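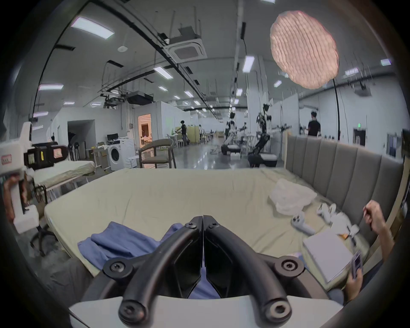 Figure 12. Mattress with pale beige sheet, grey upholstered headboard to the right.

5 Descaling the Gusus 570 espresso machine

The machine counts the water drawn through the thermoblock and lights the DESCALE indicator when the limit for the programmed hardness is reached. Allow 40 minutes for the full cycle. Once started, it must be completed before coffee can be brewed.

CAUTION: Use Wallner liquid descaler, part no. 1114, only. Vinegar will damage the pump seals and the damage is not covered by warranty.

1. Switch the machine off at the front panel. Leave the power cord connected.
2. Empty the drip tray and the grounds drawer and refit both.
3. Remove the water filter from the tank, if fitted.
4. Pour the full bottle of descaler into the tank and add fresh cold water to the MAX line.
5. Place a container of at least 1.5 litres under the coffee spout and the steam wand.
6. Switch the machine on. Hold the RINSE key for five seconds until the indicator flashes amber.
7. Turn the steam knob fully anticlockwise. The pump runs at intervals.
8. When the indicator turns solid amber, close the steam knob, empty the container and rinse the tank.
9. Fill the tank with fresh water to the MAX line, open the steam knob and press RINSE once.
10. When the indicator goes out, close the knob and refit the filter.

WARNING: Hot solution is discharged from the steam wand. Keep hands clear of the outlet.

Note: If power is lost during the cycle, the machine resumes at step 9. Repeat the rinse twice before brewing.

Note: Hardness is set to level 3 at the factory. To change the setting to suit your local supply, see Programming.

Wipe splashes from the stainless steel housing immediately. Descaler can discolour marble and natural stone benchtops.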